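Notes on Preparing for a Hospital Stay

Jan 21, 2018

Readers of this blog have followed the Grurnmont Patient and Family Council since it first met in the basement of the public library. The council has now released its revised guide for adults who are scheduled for an operation. I served on the group that prepared the text, together with Rodrigo Aguiar, and the views below are my own.

The guide does not discuss surgical technique. It deals with the days before admission and the first days at home, which are the parts of the process that patients and their families manage themselves.

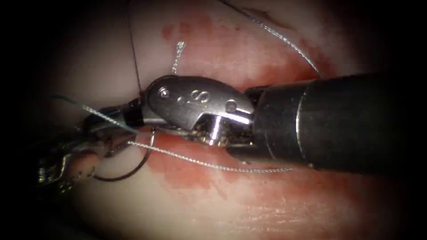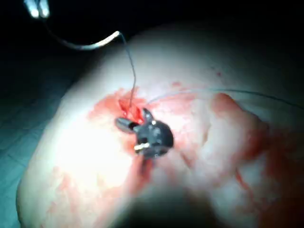
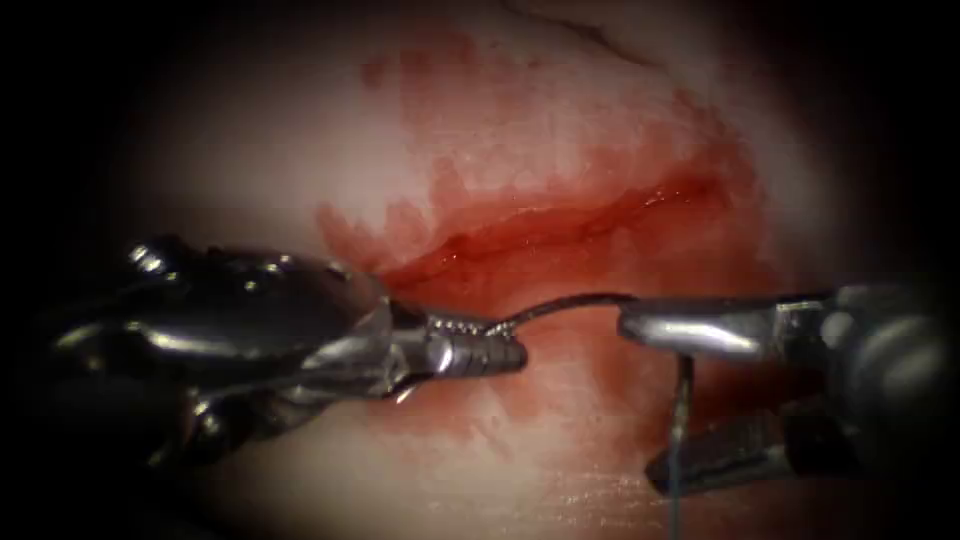
Before the admission date

Patients are encouraged to keep one written list of all medicines, including vitamins and anything bought without a prescription. The list should state the dose and the time of day it is taken. A copy should go to the person who will be at home during recovery.

Questions for the surgical team should be written down in advance and brought to the last office visit. Our earlier guide offered 100 sample questions. Readers found this too many, and the revised edition has eight. The question most often added by hand was who to call after office hours, and it now stands first on the page.

Instructions on eating, drinking and the use of regular medicines must come from the hospital. The guide leaves a blank space for them and makes no suggestions of its own.

Travel and parking

Families coming from Giltness should note that the Mota Street entrance remains closed to cars during January. The main lot on Clernavow Road is open, and the desk inside the front doors will stamp parking tickets for the day of surgery. A driver should be arranged for the trip home well ahead of time. Several families told us that they had left this until the same morning and had difficulty finding anyone free.

What to bring

The revised packing list is short: identification, insurance papers, the medicine list, glasses or hearing aids with their cases, a phone charger with a long cord, and loose clothing for the return trip. Jewelry and large amounts of cash should stay at home. Mr. Aguiar asked that a paperback be included, and the council agreed to this without discussion.

The first days at home

A chair with firm arms is easier to rise from than a soft couch. Small rugs should be taken up before the patient returns, and items in daily use should be moved to a shelf at waist height. Meals can be cooked and frozen in advance. Visitors are welcome in most homes, but a note on the door giving suitable hours has proved useful in mine.

Discharge papers should be kept in one folder near the telephone, with follow-up appointments copied onto the family calendar.

Obtaining the guide

The council has printed 433 copies. They are available at the Grurnmont library and at the town office in Giltness, free of charge. A large-print edition is in preparation. Corrections may be left in the council's mailbox at the library, and I will also pass along any that are sent to me through this blog.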